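Home | Manuals | Lema Gripper | Faults
Search this manual
June 16, 2025, by Brijesh Srivastava

7.2 Fingers will not close on knitwear

1. Let go of the trigger. Squeezing harder has never helped.
2. Check both blue finger pads for yarn.
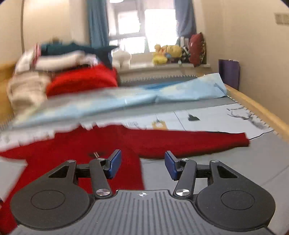 Fig. 12. Fingers open over a red sweater.

3. Pick out any yarn with tweezers. The sweater will forgive you sooner than the pivots will.
4. Close the fingers on nothing 3 times, then retry.

CAUTION: Keep your own fingers out of the linkage. It cannot tell them from a sleeve.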